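Ticket Rerville — poste à deux bras, collecte « stylos »
Objet : épisodes refusés à l'import, état de la pince droite incohérent avec l'image
Statut : résolu, surveillance en cours
Priorité : moyenne
Ouvert par : Lambros Mitsotakis-Vlachou
Composants : enregistreur Skindlow, serveur d'import Osei

Description initiale

Depuis la reprise de février, une partie des démonstrations de la tâche « sortir un stylo du gobelet » est refusée par Osei au contrôle de cohérence. Le message est toujours le même :

REJET épisode : gripper_right état=ouvert pendant phase=saisie

Sur la dernière série de 32 épisodes, 8 ont été refusés. J'ai relu les vidéos des 8 épisodes et la saisie y est correcte : les doigts se ferment sur le stylo, le stylo monte, il est posé sur la table. C'est donc la valeur enregistrée qui est fausse, ou bien elle est écrite au mauvais moment.

Les épisodes faits avec le bras gauche passent tous. Même opérateur, même gobelet, mêmes stylos.

Attendu : la colonne gripper_right passe à « fermé » au moment du contact.
Obtenu : elle reste à « ouvert » jusqu'à la fin de la phase, parfois jusqu'à la fin de l'épisode.

Échanges et essais

09 h 10 — Support Kindside
Bonjour, merci pour le signalement. Pouvez-vous nous donner la version de l'enregistreur, et nous dire si le rejet dépend de l'objet saisi ? Joignez aussi le fichier brut d'un épisode refusé et celui d'un épisode accepté, avant conversion.

09 h 45 — L. Mitsotakis-Vlachou
Fichiers déposés dans le dossier du ticket. L'enregistreur est celui livré avec la dernière mise à jour Skindlow, je n'ai rien modifié à la main. Pour l'objet : les 8 refus concernent le stylo noir fin. Aucun refus avec le marqueur à capuchon rouge. Je ne l'avais pas remarqué avant votre question, les épisodes sont mélangés dans la série.

10 h 30 — Support Kindside
Dans le fichier brut refusé, l'ouverture mesurée descend bien, mais elle se stabilise à 3 mm. L'état « fermé » est calculé par l'enregistreur à partir d'un seuil et d'un courant moteur minimum. Il faut que les deux conditions soient vraies. Sur votre épisode, l'ouverture est bonne et le courant reste trop bas. Quelle consigne de force utilisez-vous à droite ?

10 h 50 — L. Mitsotakis-Vlachou
Consigne réduite à droite depuis la reprise. À pleine force, le stylo fin tournait entre les doigts et partait de travers à la sortie du gobelet. À gauche, je suis resté sur la valeur d'origine, ce qui expliquerait que ce bras n'ait pas le problème.

Essai 1 : remise de la consigne d'origine à droite, 5 épisodes avec le stylo fin. Les 5 sont acceptés par Osei, mais dans deux d'entre eux le stylo pivote pendant la montée. Je ne veux pas garder ces gestes-là dans le jeu d'apprentissage.

Essai 2 : retour à la consigne réduite, 5 épisodes. Deux refus.

11 h 40 — Support Kindside
C'est cohérent. La condition de courant a été ajoutée pour éviter de marquer « fermé » une pince qui se referme dans le vide. Elle est réglable par bras dans le fichier de configuration de l'enregistreur, clé min_current_closed. Baissez la valeur à droite, relancez l'enregistreur (un simple rechargement ne suffit pas) et refaites une série courte. Ajoutez une vue du poste au moment de la saisie, bras droit engagé dans le gobelet, pour que nous comparions la position des doigts avec l'ouverture mesurée.

14 h 05 — L. Mitsotakis-Vlachou
Valeur baissée à droite, enregistreur relancé. Vue du poste jointe.

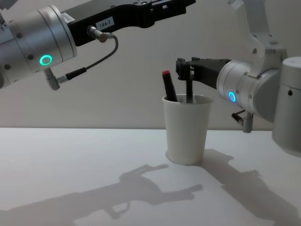 Pièce jointe : bras droit sur le stylo noir, marqueur à capuchon rouge appuyé au bord gauche du gobelet.

Essai 3 : 8 épisodes avec le stylo fin, consigne réduite. Les 8 sont acceptés. Dans les fichiers bruts, le passage à « fermé » tombe au bon endroit.

Essai 4 : 3 épisodes à vide, pince refermée à côté du stylo. L'état reste à « ouvert » dans les 3 cas, donc la protection fonctionne encore avec la nouvelle valeur.

14 h 50 — Support Kindside
Position des doigts conforme à ce que nous attendions. Pour les épisodes déjà refusés, inutile de les refaire : l'ouverture et le courant sont dans le fichier brut. L'outil de conversion peut recalculer l'état avec l'option --recompute-gripper. Il reprend la configuration présente sur la machine au moment de la conversion, vérifiez donc que c'est bien la nouvelle.

15 h 35 — L. Mitsotakis-Vlachou
Recalcul lancé sur les 8 épisodes refusés. Sept passent. Le dernier est encore rejeté, cette fois pour un horodatage manquant côté caméra, sans rapport avec la pince. Je l'écarte de la série.

Deux demandes pour la suite :
— afficher dans le message de rejet laquelle des deux conditions a échoué. Avec « ouvert » seul, j'ai cherché du côté de la synchronisation vidéo pendant une matinée ;
— inscrire la consigne de force et min_current_closed dans les métadonnées de chaque épisode. Aujourd'hui, rien dans le fichier n'indique avec quel réglage la démonstration a été faite.

16 h 00 — Support Kindside
Première demande transmise à l'équipe Osei. La seconde est déjà prévue côté Skindlow, sans date pour l'instant. En attendant, le champ « notes » de la session est conservé à l'import, vous pouvez y écrire les deux valeurs.

Le ticket passe en « résolu, surveillance en cours ». Il sera fermé après la prochaine série complète de 32 épisodes si aucun rejet du même type n'apparaît.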